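From: Njål Sjögren
To: Skudbridge Motor Club members' list
Date: 5 Feb 2023
Subject: Re: [skudbridge-members] Number 49 and the hillclimb calendar

Gøran wrote:

> Evening all. A few things from me before the entries open.
>
> First, I gather from the draft regs that permanent race numbers are
> being given out this year on the basis of last season's finishing
> order, which would make me number 13. I have run as 49 since I bought
> the Zorik and I have 49 on the doors, the bonnet, the trailer and a
> rather nice enamel mug. I would like to go on being 49. I don't see
> who is harmed.
>
> Second, can somebody explain why Tondville has been moved to August?
> It has always been the opener. The surface is at its best when it's
> cool and half the grid treats it as a shakedown.
>
> Third, two timed runs is not enough. We used to get four. I drove the
> whole way to Midtbø last year, had one run spoiled by a sheep and the
> other by my own stupidity, and went home.
>
> Gøran Lindqvist

Gøran, thank you for this, and for sending it to the whole list when I was three rows away from you at the club supper. I'll take your points in order, with the warning that the order is the only tidy thing about them.

Numbers. You finished 13th in the championship, so under the draft you get 13. The idea came from the timing people, who are tired of having a 49, a 49A and last year, for one glorious afternoon, two cars both claiming to be 7. Finishing order was the simplest rule anyone could think of and it had the great merit of being decided before the bar shut. I hadn't thought about the enamel mug.

What I'm going to propose instead is that anyone who has run the same number for three seasons or more can keep it, provided they say so by the time they enter and provided nobody else has the same claim. Everyone else takes their finishing position, and newcomers get whatever is left. If two people both have a claim to a number, the one who finished higher keeps it and the other can sulk. I'd rather not have letters after numbers at all. The software will take them but the commentator won't, and having heard him try to say "forty-nine A" into a headwind I am on his side.

While we are on the subject, please make them legible. Black on a white background, on both sides, big enough to be read from the marshals' post at the second hairpin. Dark green on British racing green looks very handsome in the paddock and has caused at least one perfectly good time to be credited to a man who was eating a bacon roll when it was set.

Tondville. The short version is drainage. The estate is digging up the verge on the inside of the long left-hander, and the work runs on through the spring. We were offered a date with the trench open and a row of cones where you would normally put your inside wheels, and I turned it down on everyone's behalf. I hope that was right. August was the only other weekend they had free which didn't clash with the county show, and I can tell you from experience that you don't want to be towing through there on the same morning as the heavy horses.

I agree it will be a different event in the heat. The top section goes greasy when the tar softens, and those of you on the stickier tyres will want to think about your second run. The little cars may do rather well out of it. I drive a little car. I declare this now so that it needn't be brought up later in the paddock by the usual people.
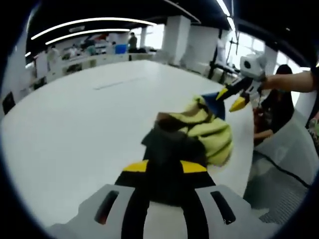 So Midtbø becomes the opener, and that brings me to the runs. You are right that we used to get four. We used to get four because we used to get thirty entries, and the last one of those had usually broken by lunch. Last year we filled the list and had a reserve list behind it, and with a hard finish time agreed with the parish there are only so many cars you can send up a hill one at a time. The stoppages are what kill it. A clean batch goes through nicely. Then somebody puts a wheel in the ditch at the gatepost, and we have to hold the line, send the tractor up, bring the tractor back, sweep the gravel off the road and find the tractor driver's hat.

The options as I see them are as follows.

We could cap the entry lower and offer three timed runs. This pleases everyone who gets in.

We could drop one of the practice runs and turn it into a timed one. I quite like this for Midtbø, where most of us know the way by now, but I wouldn't do it at Tondville after the roadworks, as the kerb is going to be in a new place and I would like people to meet it slowly.

We could run cars closer together, starting the next one when the last is past the barn and not waiting for it to cross the line. The marshals aren't keen. I have been a marshal and I'm not keen either.

Or we leave it at 2 timed runs and everybody tries harder not to hit things. This costs nothing and has never once worked.

My own vote is for the second, at Midtbø only, as a trial. If you feel strongly, reply to the list before the entries open. If you feel very strongly, come to the meeting, where you will be handed a job.

About the sheep. It was reported and the farmer has been spoken to, and the farmer in turn had some things to say about the noise of the Zorik, which I promised to pass on and now have. The gap in the wall has been filled. A re-run was available to you, by the way. Article 9 of the regs says that a driver baulked on course may ask the start line for another go, and you would have had it if you'd asked, but I understand you were sitting in your car with the windows up at the time. The other run, I'm afraid, isn't covered by any article I can find.

A few other bits while I have you all here.

Scrutineering will be stricter on throttle return springs. I know we say this every year. This year the scrutineer has bought a torch.

Overalls and helmets: check the labels and the dates before you load up, and check that the overalls still do up. Two people were turned away last season for out-of-date helmets, and one of them had driven for three hours with it on the passenger seat, where he could have read the sticker at any set of lights. There are a couple of spares in the club box but they are both enormous.

Class changes. The old class for road-going cars up to 1400 is being merged with the one above, as we had more trophies in it than drivers. There will still be an award for the fastest of the smaller engines. It will be a smaller award.

Paddock at Midtbø: we've lost the top field to barley, so trailers go down by the stream this time. It's flat, but it is soft in the bottom corner, and anyone with a heavy tow car should get there early and bag a spot near the gate. Please don't all write and ask me to save you one. I have already saved one, and it's mine.

Marshals. We need more. We always need more. If you have a partner, parent or grown-up child who comes along and stands about in the cold anyway, they may as well do it in an orange jacket with a free lunch. Training is a morning in the village hall at Skudbridge with a fire extinguisher each at the end of it, which people seem to enjoy more than they expected to.

I'll circulate the amended regs once I've had replies on the numbers and the runs. Gøran, you can leave the doors as they are for the moment. I wouldn't order another mug.

Njål

--
Njål Sjögren
Competition secretary, Skudbridge Motor Club
To leave this list, send a blank message with "unsubscribe" in the subject line. Please send it to the list server and not to all of us.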